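Eide, 30 Oct 2023 – The Brikine Science Library is opening its doors this January, and anyone in town with a library card can borrow from it for free! The new collection holds 300 home chemistry and nature kits, put together for families, classrooms and curious grown-ups. Kits go out for four weeks at a time.

"Kids kept asking to take the experiments home – now they can," said Wilma McIver, who leads the project. "I can't wait to hear what they try first."

Sign-up is open now at the Brikine front desk.
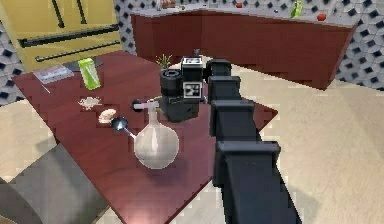
A round-bottom flask on a dark red tabletop. Computer rendering.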